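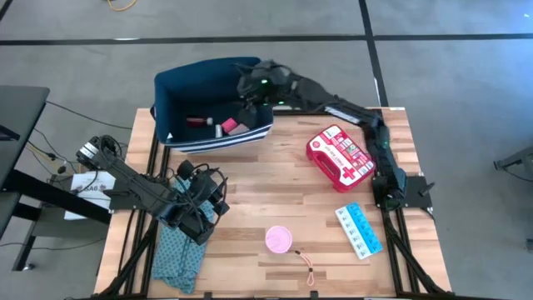

Tabletop Automation Club – Member Help Board

Budgeting for a second two-arm table

Posted by Kanokwan Wongsuwan

We have one table with two arms and want to price a second one for household tidying tasks: putting small items in a fabric bin, picking up a first aid kit, handling a pill organizer, moving a cloth. I have 2589 dollars left for everything except the arms, which come out of a separate fund. The order has to go in by June. What do people forget to budget for? And is a butcher-block top worth it, or should I get something cheaper?

Panya Nuchit

Spend on the frame first. Black aluminum extrusion is easy to change later, and you will want to change it. Get diagonal braces on the legs. We left them off our first table and the whole thing shook each time both arms stopped together. The extra lengths and brackets from Tonitz came to 168 dollars.

The wood top is fine. Ours has had clamps on it for two years and only needs oil now and then. Check the thickness against your arm mounts before ordering.

People forget:
cable ties and sleeves for the wrist cables
spare fingertips
a power strip with its own switch
floor tape
duplicates of every object you plan to handle

That last one matters more than it sounds. Lids and straps wear out, and the store may not have the same model when you go back.
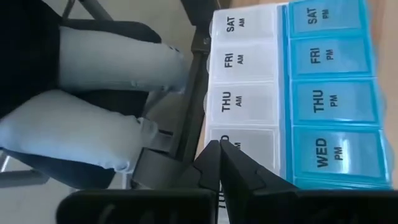 Fingertips at the WED AM lid of the pill organizer.

Omar Sayegh

Just buy the Hivow bundle, it has everything.

Nerys Gethin

The Hivow bundle does not include a top or wrist cameras, so read the parts list before you go that way. I priced it last month at 2067 dollars, and shipping was extra.

For small lids like the ones on a pill organizer, look at the gripper tips before anything else. Wide tips can cover the lid you are trying to open, and then the wrist camera has less to work with. I would ask Bemolier for a narrow set – they quoted me up to 8 days for delivery. Order two sets and keep one in the drawer.

Last updated: 26 May 2022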